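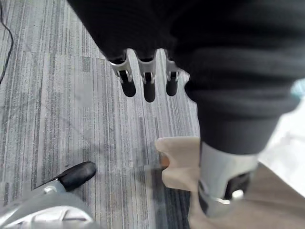

Black knit, folds and ribbing. Entry 29, March.

Subject: shrinkage and recovery of rib knits, second wash series. Carried over from entry 28, where the tension on the Dernum was still drifting between swatches. That is fixed now (bent take-up spring, replaced) and everything before the fix is struck from the table. Do not use the old numbers, they are still in the binder but crossed through in pencil.

Yarns under test: Trevard black wool, Trevard undyed wool, Wudwood wool-cotton. Same nominal weight on all three labels. The Wudwood is visibly thinner off the cone and needed one stop tighter on the dial to give a comparable loop. I went back and forth on whether to hold the dial constant or the loop constant and decided on the loop. Anyone repeating this should know that, as it changes what "same fabric" means.

Swatch: 2x2 rib, 400 mm long as cut, plain cast-on, ends linked and not sewn. Marks put in with white cotton thread at 289 mm spacing lengthwise. The odd number comes from the old steel template, which was cut for another job and is the only one with clean holes. Left it as it is. Converting everything to percent anyway.

Conditioning: flat on the mesh rack overnight before the first measurement. No weights. Previously I measured straight off the machine, and the black read long every time. Rib relaxes for hours after it comes off the comb, most of it in the first two.

Wash: 29 degrees, wool cycle, low spin, one cap of the neutral detergent. Load made up with old cotton sheeting so the drum is never running near empty. Flat dry on the rack, turned once.

Results, lengthwise, after the first wash:

Trevard black — shortened, all swatches in the same direction, spread small.
Trevard undyed — shortened less than the black. Spread wider, one swatch clearly out of family.
Wudwood — hardly moved.

The out-of-family swatch has a dropped stitch near one mark, hidden in the purl valley and not found until it was held against the window. Laddered down four rows. Excluded. Reknit from the same cone, not yet washed.

The difference between black and undyed is the part worth chasing. Same spinner, same label, same count. Working assumption is that the dye bath has already taken some of the twist liveliness out of the black and the fiber surface is altered, but I would have expected that to make it shrink less, as it has in effect been wet-processed once. It shrinks more. Either the assumption is wrong or the black cone was wound under higher tension and is paying it back in the wash. Cheap test: skein off some of the black, steam it slack, rewind, knit again at the same loop length.

Widthwise numbers are poor and I don't trust them. Rib closes up when it is moved, and the act of laying a rule across it changes the answer. Tried the glass plate on top. It flattens the ribs and gives a repeatable number that has nothing to do with how the fabric sits in use. Dropping widthwise until there is a better method. One option is counting ribs across a fixed window under light side tension from a clip and thread, same load each time.

Recovery: stretched to 13 percent over rest width between the two bars, held for one hour, released, read again after ten minutes and after overnight. Black and undyed both come back close to rest by morning. The wool-cotton does not, and you can see it at the edges, which go wavy and stay wavy. So the Wudwood is the stable one in the wash and the poor one in stretch. For cuffs and anything pulled over something wider than itself, that rules it out unless there is elastic plated in.

Pilling, not part of the plan but noted: black shows lint from the sheeting badly after one wash. Switch the load filler to the dark cotton for the next round. Undyed shows nothing, though it is probably there all the same.

Machine notes. Needle bed on the Dernum wiped down and oiled before the run. Two latches sticking on the left, replaced both. The ribber height was a touch low, raised until the carriage stopped dragging at the end of the row. Row counter skips if the carriage is turned short of the trip lever, so go well past it — this accounts for at least one short swatch in the last series.

Next:
Steam and rewind the black, knit, wash.
Wash the reknit undyed.
Second and third wash on all surviving swatches, same settings.
Clip rig for width.
Order more of the Wudwood only if the plated version is going ahead. Ask about the dye lot on the black when ordering, the band on this cone is torn and the lot number is gone.

Swatches are in the flat drawer, tags on the cast-on end. Please don't hang them.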